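Gripper comparison: frequently asked questions

Last updated 4 September 2022

What is being compared?

Two grippers and two controllers, all on the same arm. The grippers are the Plitar, which has short fingers, and the McPhee, which has longer ones and a wider opening. The controllers are Nolleo, our own, and the older one that came with the arm model.

Why start in simulation?

It is cheaper to drop a block there. We can also change the lighting, the table and the objects between runs, which takes most of a morning on the bench. Anything that does badly in simulation does not go on to the real arm.

Which objects do you use?

Plain blocks and boards for now. There are 13 in the full set, and each run uses a few of them. Cups, bags and anything soft will come later, once the contact settings are sorted out.

Does the table change between runs?

Yes. The colour, the shine and the direction of the light are all changed. Shiny tables are the hardest for the camera, as a reflection can be picked up as part of the block.

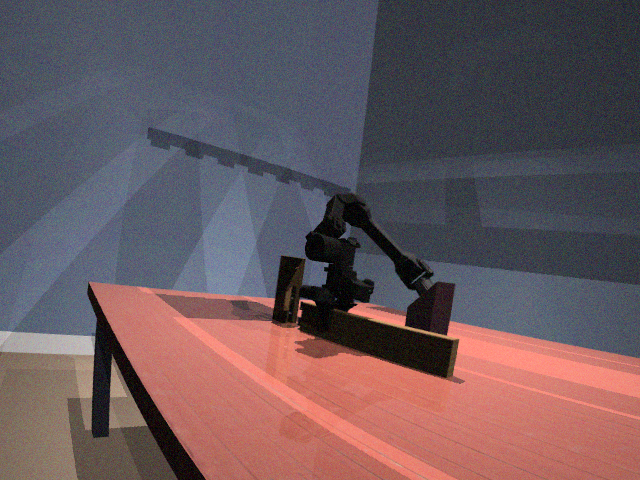

Arm and gripper over the pink table, with the board lying between the two upright blocks.

How many tries does each gripper get?

Each gripper has 40 tries per object with each controller. A try counts as a success if the block is lifted and held for five seconds. If it slips before then, it is a miss, even if the arm catches it again.

Which gripper is better so far?

It depends on the object. The Plitar has done better on upright blocks, where there is little room to get the fingers in. The McPhee is steadier on boards, but it tends to knock over whatever is standing close by — we have not found a setting that cures this.

And the controllers?

Nolleo is slower on the way down and misses less often. The older one is fine in open space. Its trouble starts when the gripper has to come down near a second object.

Can I run the tests myself?

Yes. You need the Plondia package and the scene files from the June release. Earlier scene files will load, but the finger friction is wrong in them and your results will not match ours. A full set takes eight hours on a desktop machine.

My arm shakes when it stops above the block. What should I change?

Lower the wrist gain first and leave the other joints alone. If it still shakes, check that the gripper weight in your settings is the one for the gripper you have fitted.

Who do I ask about results?

Sunil Paul looks after the results table. Please send your log file along with your question, and say which gripper and controller you were using.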